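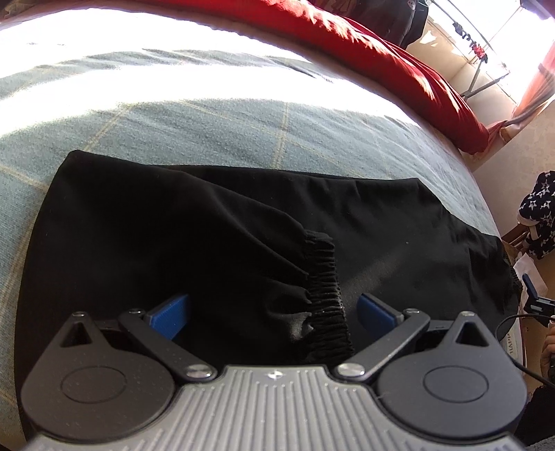
One reader of the first draft wrote to ask why cuffed trousers get a page to themselves, when a pair of pants is a pair of pants and folds in half like any other. It is a fair thing to ask, and the answer takes up a good part of this README, so please bear with me.

Filano: folding clothes on the bed

Filano is a collection of short recordings of everyday clothes being laid out, smoothed and folded on beds. It holds 3030 recordings, and 303 of them are of trousers with a gathered elastic cuff. The first part was put together at Flallidholm in March, and the rest came in bit by bit over the following weeks (longer than planned, but laundry has its own pace!).

Why cuffs matter

A straight hem lies flat and gives you a clean line to match up with the waistband. An elastic cuff pulls the fabric in, so the leg narrows at the end and likes to wander off at an angle. Black ones are harder still, as the seams nearly vanish and you have to go by feel or by the outline against the blanket. Those folds are labeled "cuffed" and kept in their own folder, so anyone who only wants straight hems can leave them out.

What is in the folders

tops: T-shirts, sweatshirts, button-up shirts
bottoms: straight trousers, shorts, skirts
cuffed: anything with elastic at the ankle
small: socks, scarves, pillowcases

Beds and blankets

Everything was folded on a made bed, with whatever cover was already on it. Plaids are lovely to have, even faint ones, and we kept them all. Please expect bright sun on some covers, strong enough to wash the pattern out to white. We left the curtains alone, and lint stayed where it was too. If your work depends on even light, sort by the "light" column before you begin.

Known gaps

Waistbands are labeled less carefully than cuffs, and 80 recordings in "small" have no fabric label at all. Trousers hanging over the side of the bed are marked "drape", though Fung and Grodard, the two labeling rounds, drew that line a little differently. Fung counted any overhang and Grodard only a full leg. I hope to bring them together in the next version, and in the meantime the "round" column tells you which rule was used.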